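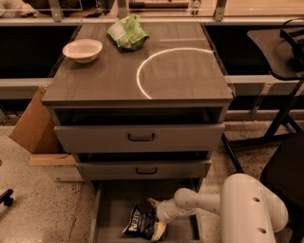

Three-drawer cabinet with wood-grain top, drawers open

Girkar Three-Drawer Cabinet
Item 1154
Reviewed for the shop by Capucine Picard

We carry this cabinet because people keep asking for a small one that doesn't cost what a big one costs. I was against stocking it. I've since changed my mind on some of it, and the page below says which parts.

What the maker says

Girkar calls the drawers "whisper glide." I don't know what that means and neither did their sales desk when I called. They are drawers on side runners. They make the noise drawers make. With sweaters in them they are fairly quiet, and with silverware in them they are not.

Girkar also says the cabinet goes together "in minutes." Any length of time is in minutes if you count that way. Mine took most of an evening in October, and I have put together a lot of flat-pack furniture for this shop. The runners come as left and right pairs and the marks on them are stamped so lightly that you'll want a flashlight. Sort them before you pick up a screwdriver. I put one pair on backward and had to take the whole side off again.

Finish

The color is sold as "driftwood." Call it gray-brown. It looks grayer next to a white wall and browner next to a cream one, and we have had returns over this, so please order the finish sample first if you are trying to match a floor. The sample is free and comes in a plain envelope. People throw it out thinking it's junk mail.

The maker describes the surface as "stain-defying." I left a coffee ring on our store unit overnight and it wiped off with dish soap. I left a beet on it for the same length of time and there is still a faint pink spot if you know where to look. Make of that what you like.

Load

The box says 200 pounds on the top. The instruction sheet says nothing about the top at all, and gives 6 pounds per drawer, which seems low enough that I asked whether it was a typo. The answer I got was that the figure is "conservative." I would not stand on it to change a light bulb, whatever the box says. A lamp, a small TV, a printer, fine.

For the drawers I'd go by the sheet until someone at Girkar puts a better number in writing. That means T-shirts, chargers, mail, dish towels. If you want to keep tools or canned food in it, look at the Tilahun steel chest on our storage page. It's ugly and it costs more, and it will take the weight.

Tipping

A wall strap is in the hardware bag. Use it. The drawers have no interlock, so all three will open at the same time, and with that much weight hanging forward any light cabinet wants to come with it. The screw they give you is for a stud. For drywall you'll need your own anchor. If you have small kids and can't strap furniture to the wall where you live, don't buy this one.

Compared with the Clendirus

Customers ask how it stacks up against the Clendirus three-drawer. The Clendirus has a better back panel, a full sheet set in a groove, where the Girkar has a thin folded one held on with tacks. It also has a worse set of runners, in my opinion, and the price has gone up twice. Sandrine Picard, who does our deliveries and is my sister, prefers the Clendirus because the carton has handles. I would pick the Girkar for a bedroom and neither for a garage.

Versions

1154 is the cabinet on this page. 1154-N is the same thing with Nakent runners in place of the standard ones. The Nakent set is sold as an upgrade. I tried both with the same load and couldn't feel a difference in the top drawer. The bottom one did close a bit straighter. Save the money unless you open the bottom drawer all day.

In the carton

Panels, three drawer boxes with fronts, runners, hardware bag, wall strap, hex key, instruction sheet. No screwdriver. No felt pads for the feet.

Returns

Unbuilt, in the original carton, we take it back and you pay the freight. Built, we don't, unless something is broken or missing. Check the corners of the panels on arrival and tell us about any damage before you start. Replacement drawer fronts are part number 201 and ship separately.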